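Gidberg Storage Gallery: Baskets, Mats and Tabletops

Published 7/16/22

This gallery covers small open storage: round baskets, flat trays, desk mats and the surfaces they sit on. The notes give sizes where we have them and say what each item is used for in the Gidberg workroom. Product names are the names on our own shelf list. Most entries are text only. Click a heading to open the full entry.

Ulladero flat tray, gray

Low-sided tray, 40 cm on the long side. Holds paper, cut card and unopened mail. The corners are square, so two trays sit side by side on a shelf without a gap. The base is solid and can be wiped with a damp cloth. Does not stack when full.

Ulladero flat tray, half size

Same height as the full tray. Two halves fill the space of one full tray on the shelf. Used for tape, glue sticks and batteries. The label goes on the short side, facing out.

Bhatt desk mat

Cut from a roll and trimmed by hand. Thickness was not listed by the seller. The mat lies flat after one night under weight. Edges are not sewn. Small items do not slide on it, and it dulls the noise of hard plastic being set down. Wipe with warm water and a little dish soap, then hang over a rail. Do not fold; a fold line takes weeks to come out.

Round baskets, yellow

Kept in a stack and taken out one at a time for sorting. A round basket wastes some shelf space compared with a square one, but it can be turned to any angle and picked up by the rim from any side. Open walls let the contents be checked without lifting the basket down. Fine items such as pins and small washers should go in a solid box.

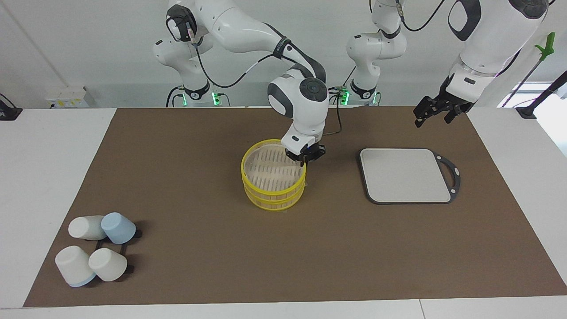 Stack of round yellow baskets on a brown mat. Perforated walls, slotted bottom.

Notes on stacking. Nested baskets hold together by friction between the walls. A tall stack pressed down hard will bind, and the top basket then brings the next one up with it. To free a bound basket, hold the lower rim and turn the upper one a few degrees before lifting. Keep stacks low on open shelves. Store empty only. Grit caught in the openings scratches the basket below, so rinse and dry each one before it goes back.

Notes on labels. Paper labels do not hold well on a perforated wall. A tie-on tag through one of the openings stays put and can be moved to another basket in a few seconds. Write on the tag with pencil or a paint marker. Ballpoint fades near a window.

Plurodard shelf unit

Three fixed shelves and one that moves. Overall width 865 mm, clear depth 400 mm. The moving shelf rests on four pegs. We set it at the second hole from the top, where the small boxes fit and can still be reached without a step. The feet adjust for an uneven floor. Fix the unit to the wall before loading the top shelf.

Plurodard side rail

Clips to the left or right upright. Takes S-hooks. Holds scissors, a hand brush and the mat when it is drying. The clip is stiff when new and needs both hands.

Lidded box, clear

Used for the fine items that would fall through a basket wall. Lid snaps at two points. The shelf list has 59 of these, all one size, bought together in February. Older boxes with a hinged lid have been taken out of use, as the hinge pin cracked on several of them.

Care summary

Baskets: rinse, shake, air dry upside down.
Trays and boxes: damp cloth, no solvent.
Mats: warm water, hang, never fold.
Shelves: dry cloth. Check the wall fixing twice a year.

Sizes were taken with a tape measure on the outside of each item. The next update adds drawer inserts and the tall bins from the paint shelf.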